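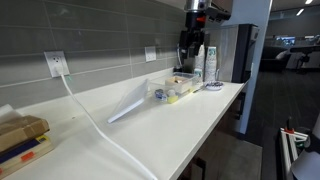

Lists > Cillurau Residents > Kitchens and Shared Rooms > November 2018

Subject: Re: Worktop in the shared kitchen

On the worktop question, I'll answer the points in order as best I can.

> We have the same white worktop on the second floor and it is never
> clear. Boxes pile up at one end and then everything else spreads out
> from there. Has anyone found a way of dealing with it short of putting
> up shelves? We were quoted 1,419 for shelves at Prurnden and turned it
> down. Also, do you wipe the tiles with anything special? Ours are the
> big grey ones and the grout looks dull.

We haven't put up shelves either. Our quote was 1,405, so much the same as yours, and it didn't include making good the tiles where the brackets go through. I wouldn't want holes in them for that money.

What we did in June was move the small stuff into clear plastic bins with no lids on. The rule is that anything smaller than a packet of biscuits goes in a bin. Wrapped things, loose odds and ends, little open boxes with bits in them, all of it. You can see through the sides, so people do look before they buy another one. The lids are a nuisance. They end up propped against the back strip and take up nearly as much room as the bin would, so if you can find somewhere else for them, do. We are putting ours under the sink.

Cardboard boxes are harder. They go flat end to the wall at the left and get stacked, and then the bottom one can't be reached. I now empty the top one first and fold it down the same day. If it stays for a week it stays for good.

Keep a clear space by the sockets. We have a thick white cable that runs down over the back strip and across the worktop, and for a long time things were simply put down on top of it. It is better to run it along the back - ours still comes out towards the front more often than I'd like. If you have a second socket further along, try that one and see whether the cable lies any better.

For the tiles, warm water and washing-up liquid, then a dry cloth. For the grout, an old toothbrush and bicarbonate of soda. I tried the spray they sell at Mohamedi and couldn't tell the difference.

The bins came from Cudunon. Take the depth of your worktop with you, as the larger size stuck out over the front of ours and had to go back.

Cillurau Residents list - contact the list owner - Back to top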